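Keeping a matte black table clean

Black tabletops show everything, and the matte ones are worse for streaks than the shiny ones. Most of the pale marks are leftover cleaner, so start by using less of it.

For everyday wiping, put 2 drops of dish soap in a bowl of warm water. Wring the cloth until it no longer drips, wipe with the grain in long passes, then dry right away with a second cloth. Microfiber is best. Paper towels leave lint.

Once a month or so, go over the top with plain water only — this lifts the soap film that builds up. Skip furniture polish and anything with wax. Polish fills the texture unevenly and leaves shiny patches that take around 6 washings to get rid of.

Rubbed spots can't be cleaned off, and sanding makes them larger. Put a pad under anything that gets pushed back and forth. Lift toys and small ornaments when you move them, especially metal ones. Soft rubber feet can leave a mark on some finishes if they sit in one place for weeks, so shift them now and then.

Tips sent in by Elba Ibarra, Hinville. Updated December 16, 2021. 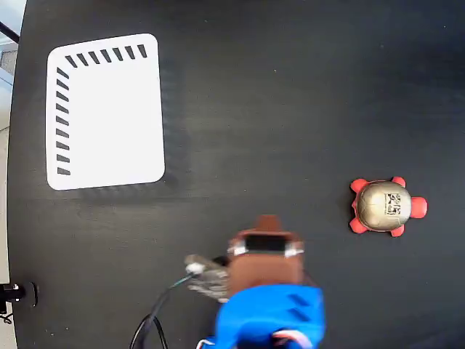
Can I use vinegar on a matte black table?
Weak vinegar and water is fine on most sealed tops, but try it on the underside first and rinse with plain water after.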